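Progress report to Gisbridge – towel handling work package, February

**Status:** data collection is open again after a stop. The fault described below is understood on the mechanical side and still under review on the software side.

**1. What went wrong**

During routine checks of the towel-and-basin recordings, Maricruz Tapia found that jaw opening values from the right hand-held gripper did not match the head camera view. The log showed the jaws closed while the video showed them open. The offset did not appear at the start of a session. It grew over the course of a shift and cleared when the unit was power cycled, so the start-of-day check passed every time.

Of 3,823 recordings in the set, 1,239 came from the affected period. All of these have been pulled from the training set. None had been delivered to Cloltusov.

**2. Cause**

A set screw on the jaw encoder had backed out far enough to let the magnet turn on its shaft. The left unit was opened as well and its screw was tight. Why the logger accepted a value outside the calibrated range is a separate question. The range check was written for the older Asberg encoder and was never updated for the present one.

**3. Safety**

No one was hurt. The same jaw signal is used to drive the arm during playback tests, and a false "closed" reading could start a lift early or with nothing held. Playback has been suspended until the range check is replaced.

**4. Work at hand**

The task is unchanged: a folded towel and a plastic basin on the bench, handled with the hand-held grippers. 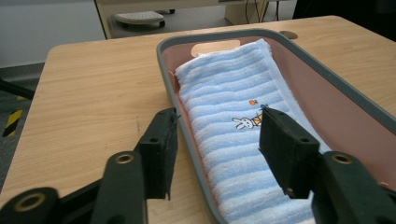
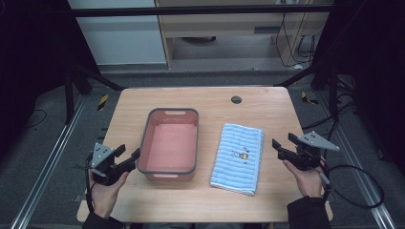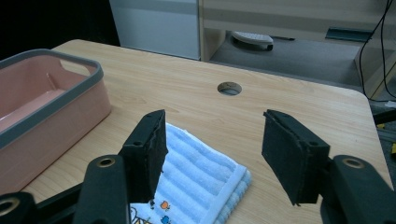

Eleni Kos disagrees with treating the screw as the main finding. Her view, sent in after reading the draft, is that screws will work loose again whatever compound is used, and that the report should put the logger first: "A bad reading got through 47 sessions without one warning. Fix that and the next loose part costs us a morning." She also asks that the pulled recordings be kept, as they are the only real fault data the project has.

Both points are accepted. The recordings are archived under a separate label and will serve as the test set for the new range check.

**5. Actions**

- Thread locker applied to the encoder screws on both grippers – done.
- Jaw zero check at mid-shift as well as at start – in use.
- New range check in the logger – written, not yet tested against the archived set.
- Witkowska to quote for a keyed encoder shaft. Lead time unknown.

**6. Effect on schedule**

Repeat collection is expected to take 2 weeks. No change to the budget is requested at this stage, but the keyed shaft is not in the current parts line.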